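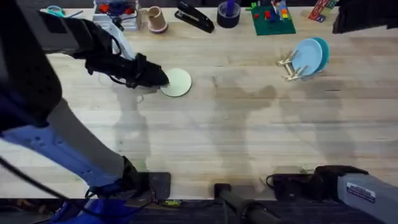
*Fig. 1. Bimanual cell, overhead view. Left gripper at the green disc; dish rack with two plates at right.*

# Tirnis-Table: teleoperated tabletop manipulation episodes

Data card, revision 3, 30 Oct 2026. Maintainer: Evelien Van Leeuwen. Replaces the notes that used to live in `docs/collection.md`.

## Contents

The release holds 1,155 episodes recorded on one two-arm cell. Each episode is a single attempt at a single instruction, stored with synchronized joint states, gripper positions and colour video. Partial attempts are kept and labelled. They are not mixed into the default training split.

| Field | Type | Notes |
|---|---|---|
| `instruction` | string | English, one sentence |
| `q_left`, `q_right` | float array | radians, measured |
| `cmd_left`, `cmd_right` | float array | radians, commanded |
| `grip_left`, `grip_right` | float | 0 closed, 1 open |
| `rgb_top` | video | fixed camera |
| `outcome` | enum | `success`, `partial`, `abort` |
| `operator` | string | hashed |

Both arms are always logged, including in single-arm tasks. The idle arm's command stream repeats its park pose. If you train a single-arm policy, drop the idle columns before normalizing – near-zero variance in those channels will otherwise blow up the scaled values.

## Task families

- **Flat pick.** Grasp a thin object lying on the table. The round pale green disc in Fig. 1 belongs to this family. Operators bring the fingertips down to the wood at the rim, so contact with the table surface is expected and is not flagged as a collision.
- **Rack.** Place a plate in the wooden rack, or take one out. Instructions refer to plates by colour.
- **Clear and sort.** Move named items from the open area to the back row, or into a container.

Objects in the back row serve as distractors in the first two families. They are reshuffled between blocks by hand, with no fixed seed, and their poses are not annotated. Scissors stay in the distractor set and are never a grasp target.

## Collection procedure

1. Home both arms and run `tisix check --cell`.
2. Set the target object according to the prompt sheet.
3. Start recording before the first arm motion. Leading idle time is trimmed in post.
4. Stop when the gripper has released and cleared the object.
5. Enter the outcome straight away. Do not batch labels at the end of a block.

Tisix is the recorder and Baert is the converter that writes the training shards. Ruben Verstraete maintains both. Raw Tisix logs are archived on the Zukongate server and are available on request.

## Splits

The `heldout` split contains 73 episodes, chosen by block so that no object layout appears in both `train` and `heldout`. Please don't resplit at the episode level. Neighbouring episodes in a block share nearly the same back row, and a random split gives optimistic numbers.

## Known issues

- Arm shadows fall across the middle of the table and move with the arms. Colour thresholding in that area is unreliable. Halfdan Vigfúsdóttir tested a background subtraction mask and it was not kept.
- The pale table top gives little texture for visual tracking. Worn patches close to the mounting edge are the most stable features.
- The upper segment of the left arm can hide items at the far left of the back row. Treat these as occluded, not absent.
- Gripper cables hang in loops and sometimes enter the view of a target. Frames are not filtered for this.
- In 2 blocks the `grip_right` channel was logged inverted. Baert corrects this on conversion, but the raw logs are untouched.

## Labelling

Outcomes were entered by the operator and reviewed from video by Veerle Verschueren. When the two disagreed, the reviewer's label stands and the original is kept in `outcome_raw`. For flat picks, `success` requires the object to leave the table and stay in the fingers until the commanded release. Sliding it to the target location is `partial`.

## Loading

```
baert convert raw/ --out shards/ --drop-idle
baert inspect shards/ --split heldout
```

`--drop-idle` is off by default.

## Changes planned

Milan Willems is adding per-episode calibration files in November. The directory layout will stay the same, but `calib.json` will move from the block level to the episode level. Loaders that read the block-level file should check for both locations.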